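FOR IMMEDIATE RELEASE

Orketti is moving its paper mending classes to Budevell, and yes, you can bring the cookbook

Budevell, April. Well, we did it! After two winters of teaching people to fix books at a borrowed counter in the back of my shop, Orketti is opening a real classroom on the second floor of the old Bakker building, right over the shoe repair place. Doors open on a Thursday at 6 p.m. and there will be coffee, a sheet cake, and a lot of wheat paste.

I started Orketti to sell notebooks. That was the whole plan. I made them by hand, I sold them at the counter, and about once a day somebody would come in, not buy a notebook, and pull a broken book out of a grocery bag. A church hymnal with the back falling off, a kid's atlas, somebody's grandmother's bread recipes in a three-ring binder with every hole torn out. Could I fix it? Sometimes I could. More often I'd end up showing them how to do it themselves, because I was behind on notebooks (I am still behind on notebooks).

So that turned into a class, and then into a class with a waiting list. Last year 458 people came through, and we turned away more than I like to think about because only six of us could fit at that counter without bumping elbows. Bumping elbows is a bad thing when everyone is holding a glue brush.

The new room fixes that. It has north windows, a sink of its own (I can't tell you what it means to me to have a sink), and enough floor for a board shear, two standing presses and a drying rack that came from a bakery. The rent is $641 a month, which the Bakker building owners have agreed to hold steady for two years, and I'm very grateful to them for it.

What we'll teach

Basic paper mending is still the class I'd tell anyone to start with. You learn to find the grain of a sheet, tear a strip of Japanese tissue so the edge feathers out, paste it over a tear, and then leave it alone under a weight. The leaving it alone is the hard part. Everybody peeks.

After that comes hinges and spines, which runs over two evenings so the glue has a night to set. Then there's a box class, where you cut and fold a board case to fit one particular book that is too far gone to mend or too loved to mess with. And new for this spring is a class on flattening, for maps, posters, diplomas and anything else that has spent thirty years rolled up in a closet. We'll do humidity chambers, blotters and plenty of patience.

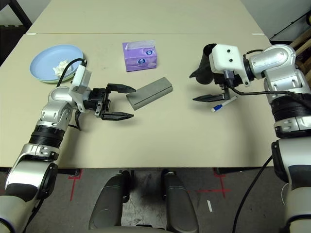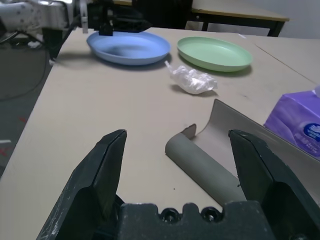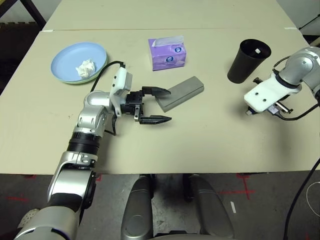 Clindier, which has been running the weekend craft hours over in the next town and has sent us half our students, passed along a note saying that the flattening class was the one their regulars had been begging for, and that they hoped we'd keep at least one session on a weekend for people who work nights. We hear you! There's a Saturday morning session now, and it's capped at ten seats so that everybody gets a spot at the blotters.

Clindier also asked if we could go slower in the first hour. Fair point. I talk fast and I get excited about grain direction, and I've promised to print the steps on a handout so you can ignore me and still go home with a mended page.

What it costs and how to sign up

Single classes are $28 and that covers your paste, tissue and board. The two-evening hinge class is $50. We're holding back 100 free seats this year for anyone with a Budevell library card, first come, first served, no forms to fill in beyond your name and what you'd like to work on. Just show the card at the door.

You can sign up at the shop or by phone any afternoon except Monday. If you get the machine, leave your number twice, slowly, and I'll call you back when my hands are clean.

Please don't bring anything with live mold. I mean it kindly. If a book smells like a wet basement, seal it in a plastic bag, leave it in your garage and call me, and we'll talk about what to do next. Also please don't try tape first. I know it's right there in the drawer. Tape comes off badly and takes the print with it, and I've spent entire evenings with a heated spatula undoing one minute of good intentions.

Kids from nine up are welcome with a grown-up. The stairs are steep and there's no elevator yet, so for people who can't manage them we'll keep one class a month downstairs at the old counter, same teacher, same price.

Opening night

Come by any time between 6 and 9 p.m. There will be a table where you can try a tear repair on scrap paper, a shelf of finished student books to leaf through, and the big press, which you are allowed to crank. I'll be giving away a small pamphlet-sewing kit to the first 100 people through the door: needle, linen thread, a bone folder and enough paper for one little book. I folded most of that paper myself while watching television, so be nice about the corners.

The shoe repair place downstairs is staying open late that night too, so you could get your heels done while you're at it. Parking is free behind the building after 5.

About Orketti

Orketti makes notebooks and teaches book and paper mending in Budevell. The shop is open Tuesday through Saturday, and the classroom keeps evening hours during class weeks.

Press contact: stop in at the shop, or ask for the owner when you call. Reporters who would like to sit in on a class are welcome to, as long as they bring something to fix.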